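Rilix

Rilix is a small tool that reads your CSS files and lists the selectors which no template uses anymore. It does not delete anything by itself. We wrote it for the Cuevas theme, where the main stylesheet had grown to 854 rules and every change was a risk.

Install

Put the rilix folder next to your project and run the setup script one time. You need Node, any version that is still supported.

Usage

rilix check styles/ templates/

The report goes to the terminal. With --out it is written in a text file. Class names that are built from JavaScript can not be found by the tool, so please list them in rilix.keep, one name for each line.

Exit codes: 0 all selectors are used, 2 unused selectors found, 5 a file could not be read.

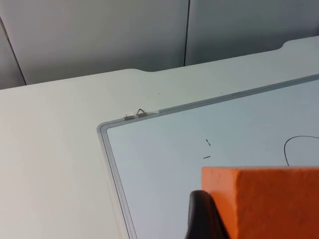

Nested rules are supported up to five levels. Deeper rules are skipped with a warning. Media queries are read as normal rules.

Known problems

Files over 900 KB are slow. The Unero template format works only partly, loops inside attributes are ignored. Support for Inow is planned for April.

License: MIT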